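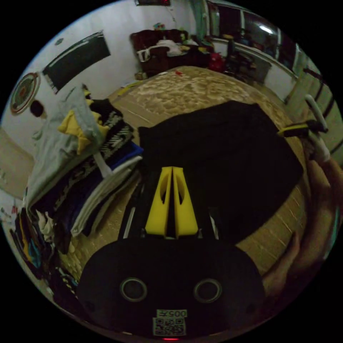

Yellow fingers above the black cloth, folded stack to the left.

Hand-held grippers: stiff or soft fingers for cloth?

csawatzky_b
Trying two sets of fingers on the hand-held units before we order for the arm. Stiff yellow ones with the oval cutouts, and a softer set from Trinska. The job is laundry on a bed: pick a corner, fold, add to the stack. Stiff ones do fine on thick cotton. On thin black cloth I get two layers when I want one. Anyone compared these properly?

thibodeau64
We ran both in January. Soft fingers were better on single layers and worse on anything heavy. They bend back when you drag a wet towel. We went back to stiff with a strip of grippy tape inside the tips.

mcampbell
Disagree on the tape. It lifts after a few hundred grabs and leaves glue on the clothes. I'd sooner change how you approach the cloth. Come in low, almost flat to the bed, and pinch a fold.

csawatzky_b
Coming in low is where I have trouble. The camera loses the fingertips against dark fabric and the Omano tracker drops out. I also tried working with a gripper in each hand.

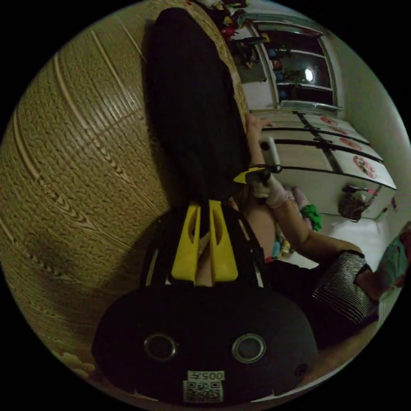

With two going, the fingers are the smaller issue. Your wrist gets tired and the second unit drifts out of view whenever you reach across. I've gone to shorter takes and that helps a bit.

thibodeau64
What board are you logging on? If it's a 3588 you should have room for both streams. We were dropping frames until we lowered the exposure, and the tracker behaved better on dark colours too.

csawatzky_b
Yes, 3588. Exposure is on auto. Will lock it tonight.

yareli_c
Lock the white balance as well. As for price, the Trinska set was $295 when I bought mine and I don't think it's worth it for folding only. The Avamard ones are cheaper but the slots are cut rough and they snag on knits.

mcampbell
Snagging is a five minute job with fine sandpaper. I used 800 grit on mine and haven't pulled a thread since.

yareli_c
Fair enough, but I shouldn't have to sand new parts.

csawatzky_b
Locked both. Tracker holds on the black cloth now unless I go right down to the blanket. Still getting double layers with the stiff set. I'll try the low pinch tomorrow before I spend anything.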